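On the Keeping of Revival Records

The parish registers of the Albers circuit came into my care in January, and I have now read them through. They fill 21 volumes. The earliest entries concern the camp meetings held on the Kostow road, where families remained for several days and heard preaching morning and evening.

The clerks wrote with restraint. One records that 200 persons came forward in a single night, then turns at once to the price of lamp oil. Another lists the exhorters by surname and notes which of them had lost their voices.

I believe these plain entries deserve more trust than the printed memoirs — the memoirs were written long afterward, and often to raise funds. The transcription is available to any congregation upon written request.

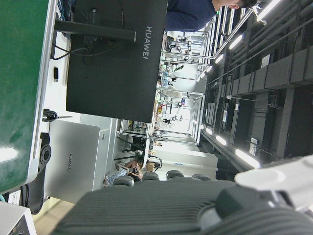

Consuelo Benavides wrote that her own church kept a similar book, and that its clerk counted only those who were still attending three months later. By that measure the figures were far smaller. I have asked her for a copy of the relevant pages.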